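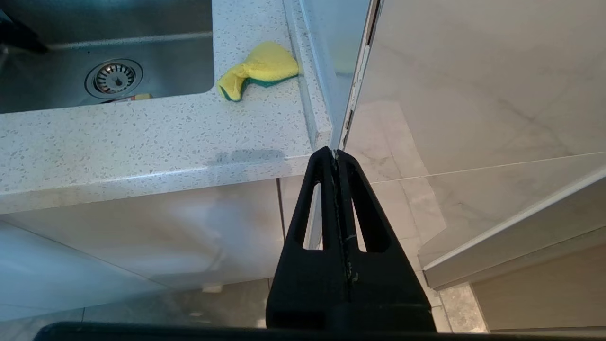 Sink end of the bench, east side. Sponge at the back by the upstand, strainer in.

October 21, 2019
Bench and sink notes, test kitchen

Spent the morning on the sink end. The joint where the counter edge meets the tall white door has been on the list for a while and I wanted to look at it properly before we order anything. Writing it all down in one place so Wanpen doesn't have to dig through my emails.

Counter
Speckled quartz, front edge rounded over. I wiped the whole run with warm water and a drop of dish soap, dried it with a cotton towel, then went along the front edge with my fingers. No chips that I could feel. There is a dull patch to the right of the sink about as wide as my palm that only shows with the overhead light off. I think it's old soap film. It came up a bit with a second wipe. Left it there and will try again once it has had a night to dry.

Did not use the Stornix cream on it. The label says fine for steel and enamel and doesn't mention stone, so I've moved the bottle to the shelf over the washer and it can stay there until someone finds out.

Seam at the door
Ran a strip of printer paper down between the counter end and the door. It goes in freely at the top, drags halfway down and stops short of the bottom. So the door is leaning in slightly at the foot, or the end of the counter is out of square. My money is on the door. The top hinge had almost a full turn of slack in it. I took that up and tried the paper again: better, still drags. Bottom hinge I left alone, as the screw head is chewed and I didn't have the right bit with me.

Fine crumbs had packed into the gap. Got most out with a wooden skewer and a damp cloth folded over the end. Don't use a knife in there, the gloss finish marks if you look at it wrong. No swelling along the door edge that I could find, which was the main worry.

Sink
Brushed steel, still in good shape. Pulled the strainer, soaked it in a mug with vinegar, scrubbed the ring of holes with an old toothbrush and put it back knob up. Two of the holes were blocked solid and needed a pin. Filled the basin halfway, pulled the strainer and timed the drain by the wall clock. It cleared with no gurgle. Repeated it and got the same.

When rinsing afterward, follow the grain of the steel. The fine scratches across the floor of the basin are from someone going in circles with the green side of a sponge. Yellow side for the sink and the counter from now on. Green side is for pans.

Sponges
We have 4 left of the Tamia ones in the drawer. They hold up well enough but they keep getting left folded over in the back corner, green side curled under, and they never dry like that. Stand them on edge or hang them on the tap. I know this has come up before. A clip on the inside of the basin would probably settle it, and Drolby has a plain one for 199 baht in the small catalogue. I've put it on the order sheet with a question mark.

Sealant
Looked at the bead along the bottom of the white upstand. It's sound from the corner to a bit past the sink. I pressed along it with a thumbnail and nothing lifted. Not worth redoing this year. If we do redo it, do the whole length in one go, because the patch on the west bench has gone a different white from the rest and it bothers me every time I make tea.

Costs so far
Spent 1,381 out of the 2,000 set aside for this bench. That covers the hinge set, the tube of clear sealant and the cloths. Receipts are in the blue envelope. The hinge set came from Inthanon and they will take it back unopened, so please don't open it until we know the old hinge is really done for.

To do
Find the right bit for the bottom hinge screw. If it won't bite, try a rubber band under the driver before drilling anything.
Paper test again after the bottom hinge is adjusted.
Second look at the dull patch, light off.
Wanpen Wattanapong to say yes or no on the sink clip.
Check the seam for crumbs again in December.

Later, same day: found a bit that fits, in the tin with the picture hooks. Bottom screw moved a quarter turn and then stuck. Paper now goes nearly to the bottom. Leaving it for tonight.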